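3.2 Recording practices among independent rappers in Noldale

Most of the artists we interviewed did not use a commercial studio for their first release. Of the 26 rappers and producers in the sample, all but three had recorded at least one full project in a bedroom, a closet or a relative's living room. The three exceptions had paid for time at Andeck, a two-room studio on the east side of Noldale that rents by the half day.

Cost was the reason given most often, but it was seldom the only one. Several artists said they wrote slowly and did not want to watch a clock. Rogelio Javier, who raps and plays upright bass on his own tracks, recorded his second project between June and the end of the summer in the room where he slept. He told us that he kept takes from late at night because his voice was lower then, and that an engineer would not have stayed for them. Analyn Layug described a similar routine, though she moved to Andeck for the final vocals and later put two of the home takes back in.

Working at home also shaped the sound of the records. Jazz samples and live horn parts were common across the group, and these were usually recorded apart from the vocals, often in a different house. Ju-won Bae, who produced for five of the artists, mixed the parts on headphones and checked them in a parked car. He made no attempt to match the rooms. Listeners in our second study (Section 4) noticed the difference between verses on some songs but did not rate those songs lower.

Domestic space brought limits as well. Artists who shared a home planned their sessions around the work shifts and sleep of other people. Vocals were recorded in short blocks, and loud ad-libs were left for times when the home was free. Soft furnishings and clothing were part of the setting for nearly all of this work, and few of the artists had bought any kind of acoustic panel. 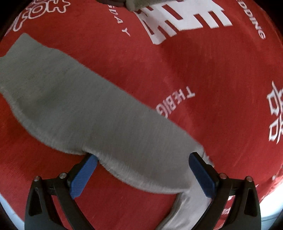
Figure 3. Household textiles: gray knit sock on a red fabric with white wedding-themed print.

Release followed a pattern close to the one reported by Ignacio for the earlier Lumetitz scene. Songs went online one at a time, and a longer project was put together once a few of them had found listeners. The median first single in our sample had 395 plays after 14 days. Artists did not treat this number as a failure. Pankaj Vishwakarma said he knew many of the early listeners by name and had met most of them at open mics. Kenneth Ignacio, whose first single did worse than the median, used the same beat again on a later track with a new hook.

Live shows came after release in most cases, and we turn to them in Section 3.3.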